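Two arms planned separately, right arm stalls whenever both are over the table. Planner or perception?

Posted in June by Carter Gosselin
2 answers · 11 comments · 4 shares 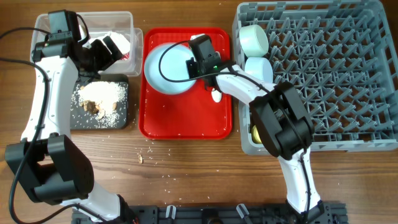
I'm hoping someone with more patience than me has been through this, so please bear with a long post! My setup is two small arms side by side on one table, and each has its own planner that treats the other arm as a moving obstacle. The obstacle comes from joint readings, which get turned into simple boxes and handed across. The task is tidying up after a mock meal: the left arm sorts things out of a tray of white grains into the clear box, and the right arm moves the plate off the red tray and into the dish rack. Each arm does its own half beautifully when the other is parked. Put them together and the right arm gets as far as the edge of the blue plate and then just sits there, replanning over and over, until the whole run times out.

I run Kestar for planning (the stock sampling planner, nothing fancy) and a depth camera feeding an occupancy map that Fullden builds for me. I went through the logs last night and counted 854 planning requests from the right arm in a single run. Of those, 647 were refused with "start state in collision." The rest mostly found a path, and then the path was thrown out a moment later when the map refreshed.

Things I have already tried, so you don't have to suggest them: shrinking the padding on the other arm's boxes, slowing both arms to half speed, and swapping which arm goes first. Shrinking the padding helped a tiny bit, or maybe I only wanted it to. I also turned the map off completely for one run, and the right arm went for the plate without a hitch, but of course then it knows nothing about the rack and I had my hand over the stop button the entire time.

My gut says I should give up on two planners and plan both arms as one big robot. That's a lot of rewriting, though, and I would love to hear from somebody before I lose my summer to it. Is it the planner, or is it what the planner is being told?

Thank you kindly to anyone who made it this far.

Carter

3 comments

Dirk Rathjen

Hello Carter, and welcome! You gave the numbers, which makes this a pleasure to answer.

I would leave the planner alone for now. "Start state in collision" means that the arm believes it is already touching something before it has moved at all, and no planner, joined or separate, can find its way out of that. With the map off the problem goes away, so whatever it thinks it is touching lives in the map.

My first suspect is your cable. Look at the right arm in your photo: there is a thin black cable making a big loop right across the blue plate, and then it runs back over the wrist and down the forearm. Your arm model surely has the links and the gripper in it, but I would bet my lunch that it has no cable. So the self-filter, the step that erases the robot's own body from the depth data, removes the links very nicely and leaves the cable hanging in the air as a string of little occupied cells. Those cells sit right beside the wrist. Add padding, and the wrist is in collision with its own wiring. Every time the arm moves, the loop swings a bit, and you get a fresh set of cells in a new spot, which would explain your good paths being thrown out on the next refresh too.

I lost the better part of a month to this on a bench we called Votatholm (long story, it was an old boat name), and we had only one arm, so you have my sympathy.

What I would do, in this order:

Save the map at the moment of a refusal and draw it together with the robot model. Don't trust the live view, it redraws too quickly to see anything thin. If there is a floating worm of cells near the wrist, you have your answer.

Ask the collision checker which pair it is complaining about. In Kestar there is a verbose setting on the request, and it prints the two names. If it says wrist and map, keep reading. If it says wrist and the other arm's box, then I am wrong and you should look at your time stamps.

Then tie the cable down close to the forearm, leaving enough slack at the wrist joint for the full turn, and run it again before you change any code. After that, add a fat capsule to the self-filter only (please not to the collision model, or you will make the arm too big to get into the rack) covering the place where the slack still moves.

There is a second thing hiding behind the first one, I think. The plate is the thing you want to pick up, and it is in the map as an obstacle like anything else. The gripper finger has to come right up to it. You need to allow contact between the finger and the plate's cells for the last part of the approach, and then attach the plate to the gripper as an object once it is held. Otherwise you will fix the cable, be very happy for ten minutes, and then see the same message again.

As for planning both arms together, it's a fine thing to do one day, when they really need to share space. From what you describe, they mostly keep to their own sides. A simple rule that only one arm may enter the middle at a time would get you a long way, and it's an afternoon of work.

Write back with what the checker prints, I'm curious now!

6 comments

Siriwardena_bench

Had same error. I just set the map refresh slower and it went away. Also clear the map before every plan. Cell size matters, mine was too big. Try that first, it's quicker than retying cables.

2 comments

Carter Gosselin, replying to Dirk Rathjen

Well, it printed the wrist and the map, every time. I drew the saved map the way you said, and sure enough there is a skinny curved line of cells hanging off the right wrist. I must have looked at that cable a hundred times.

I taped it along the forearm and left a little slack by the wrist. Refusals for the right arm went down to 224 over a run of the same length, and nearly all of the ones left come in the last bit before the grasp, with the finger against the plate's cells. So that's your second thing, I suppose. I haven't worked out the allowed contact part yet. Does Kestar let me switch it on for one segment of the path, or do I have to split the approach into its own request?

To Siriwardena_bench, thank you as well. I did try the slower refresh, and it got fewer refusals, but the arm was then planning around a left arm elbow that had moved on, so I put it back.

Dirk Rathjen, replying to Carter Gosselin

Split it. One request to a spot just short of the plate with everything checked, then a short straight-line request with the finger allowed to touch. Turn the permission off again when you lift, I forgot that once and the arm went through a stack of cups as if they were fog.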